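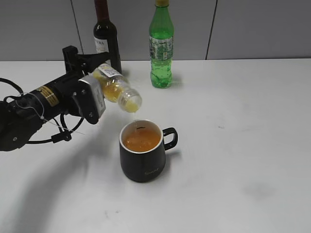
Juice into the black mug, open day at Prisgate

pinduneck_fan
Got back from the Prisgate open day last night and I'm still buzzing! The pouring table was my favorite by a mile. I stood there for 3 rounds (my kid wanted to leave after one). They said 678 people had signed up, and I believe it, the parking was awful.

gearlash
Eh. My espresso machine pours too. What did Banon have to say about speed?

pinduneck_fan
Didn't ask, sorry. It's slow, sure. But look at how thin that stream is with the mug already most of the way full -- I'd have had juice all over the table.

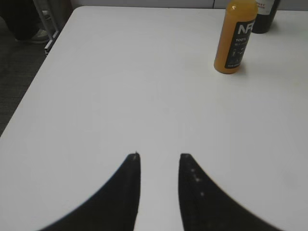
View over the gripper fingers, juice bottle at the back

Courtois28
I was there in October and liked the grasping part better than the pour. Plastic bottles squish, so you can't just clamp down and hope.

gearlash
On a plain white table with tons of free space, though. Put it in my kitchen and then we'll talk.

Courtois28
Fair, but everybody starts with a clear table. I wouldn't pay 4,000 bucks for it either.

pinduneck_fan
I might, lol. Does anyone know if they're doing the evening session again? The guy at the door said 28 spots and I forgot to ask where you sign up.

Courtois28
Front desk, last time. Call them, the web form ate mine twice.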